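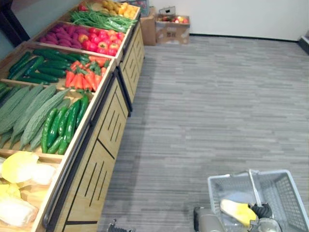

**Brillska Store Chores Group: Frequently Asked Questions**

Last updated 2025-12-30

We get a lot of mail asking whether a machine can do the shopping yet, or put groceries away, or tidy a shop floor after closing. We love these questions! Most of us got into this work by asking the same ones, so please keep them coming.

## So, can a robot do my grocery shopping?

Parts of it, on a good day, in a room it knows. Picking up a basket, carrying it along a produce stand and getting a cabbage into it are all things we work on every week, and it's thrilling to see how far they've come. A whole trip with a list, a crowd, a checkout and a bag of eggs to carry home is still a long way off.

## Why do you spend so much time on baskets?

Because baskets are hard, and we're a little bit in love with them. The handle swings. The weight moves when something rolls to one end. You and I fix that with a tiny turn of the wrist and never notice (try it next time you're in a store, it's wonderful to watch your own hand do it). A gripper has to find the handle or the rim, hold on, and keep the basket from knocking into the stand.

## Which vegetables are easiest?

Our own ranking, and people here argue about it:

- Tomatoes are friendly. They're round, and it hardly matters which side you take them from.
- Napa cabbage is big and easy to spot, but it needs a wide grip.
- Long green beans are the troublemakers. Asking for one bean out of a bundle is asking a lot.

## Are those real vegetables?

The practice stand is stocked with artificial ones. They keep their shape through repeated handling, and we can set up the same stand again and again. The catch is that a plastic tomato forgives a squeeze that a ripe one won't, so anything we learn about gentle handling has to be checked again with real food.

## How often does it work?

In our last round at the Gulik practice store, the "pick one item and put it in the basket" task went right 73 times out of 100. We were jumping up and down over that number! For a real store it's nowhere near enough, and we know it. Think of a clerk who dropped or missed every fourth pepper.
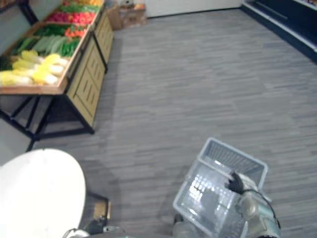
Ghumman wrote in to ask whether any of this matters to a small shop, where the aisles are narrow and somebody moves the boxes every morning. For that kind of shop I'd want it to cope with the mess first, the message went on, and I'd take slow over clumsy any time.

We agree completely, and slow is something we can do very well. Moved boxes are tougher. A person walks around a carton without thinking, while a machine has to notice that the floor plan has changed and pick another way through.

## What about chores at home?

Same skills, harder rooms. Putting groceries in a kitchen cabinet uses the same reach and grip as filling a basket, but kitchens come in every shape there is, and few of them have a nice open stand at a handy height. Our sister project, Fladadden, looks at laundry and dishes. They're having a great time with socks.

## Will this replace store workers?

We can't see it from where we stand. The jobs we'd like to hand over first are the dull ones, such as returning baskets to the stack and topping up bins late in the evening. Helping a customer who can't decide between 2 kinds of squash is still a job for a person.
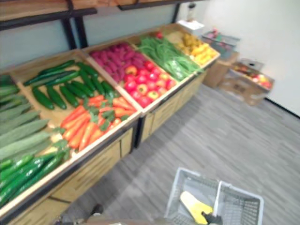

## Can I come and see it?

Yes, please do! The next open afternoons are in January. Groups are limited to 3 visitors at a time so that everyone gets a good view. Write to the Brillska front desk, mention the Gulik store, and tell us which chore you'd most like to get rid of.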